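Small ship, small cabin, too much cheese

April
By Maribeth Calimlim

Back from the boat. Washing machine is on, suitcase is still in the hall, writing this before I forget it all.

So we did the Ambrosio. Eight nights, out of Clendby and back to Clendby, with me, Jhun, and Ulla Solberg in a single two doors down because she says Jhun snores through walls (he does). Last year was the big one with 300 cabins and a queue for toast. This is much smaller. You learn the waiters' names by the second night and they learn that you don't want the soup.

Boarding was quick. Dropped bags at 14:00, had a cup of tea in hand before half past. Lifeboat drill straight after, in the lounge, sitting down, very civilised. Ulla missed the first half and had to do it again with the late arrivals.

Cabin 51, lower deck, forward. I'd read it was noisy down there. Bit of thumping when they put the anchor down early on, otherwise slept like a log. The bed is firm. Pillows are not great — bring your own if you're fussy. The shower is hot and strong and gets the whole bathroom floor wet, so put the mat up on the sink first. Took us three days to work that out.

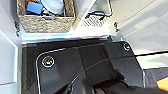
The food

Right. This is what people emailed to ask about.

Breakfast is a buffet and fine. Eggs to order if you get there before nine. Lunch I mostly skipped, apart from the fish soup day, which I'd go back for tomorrow. Dinner is one sitting, no assigned tables, and you do end up with strangers, so if you hate that then this isn't your ship. We got lucky. Sat with Hinata Minami two nights running, who has done this route four times and told us which excursions to drop. Dropped the glass factory. No regrets.

The cheese evening. Fourth night, upstairs in the aft lounge, 40 pounds a head and we went back and forth over whether to bother. Jianhua Ding runs it, he's the bar manager, and he was lovely, very dry, didn't make anyone sniff anything. Five cheeses, five little glasses. The Zulden was the one everybody went quiet for. It's a hard cheese from up the coast, sort of nutty, a bit of crunch in it. I bought a piece to bring home and ate it on the train. Ulla prefered the blue, and got into a long argument with a retired dentist about crackers.

Would I pay it again? Yes, but have a small lunch.

Drinks otherwise are pub prices or a bit over. The drinks package didn't add up for us. Jhun has two beers and falls asleep.

Costden

Best stop by miles. You walk straight off the ship into the town, no coach, no tender. Market on the harbour till one o'clock, then it all packs up very fast so don't dawdle over coffee like we did. Got socks. Got a jar of something I can't identify. Walked up to the chapel in the rain and then the sun came out for the walk down, typical.

The other stops were alright. One was basically a car park with a nice hill behind it. We had an extra night ashore at the end in Clendby, in a self catering place up from the terminal, and after all those nights in the cabin I was just happy to unpack properly and boil my own kettle.
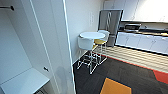 Wardrobe open, kitchenette round the corner

Slept ten hours there. Ulla went out for chips without us and brought none back.

Few bits people asked in the comments last time. Yes there's wifi on board, it's slow and it drops out once you leave port. No you don't need to dress up, Jhun wore the same jumper to dinner five nights out of eight. Tips are included but we left a bit extra for the cabin steward. The laundry is a bag service, back next day, and they did shrink one of my cardigans so keep wool out of it. Seasick tablets — I took one on the second night and didnt need any more after that.

Still thinking about next year. Hinata says the autumn sailing is cheaper and emptier, Jhun wants somewhere warm. Will post the fish soup recipe when I've had a go at it. Need to go, machine's beeping.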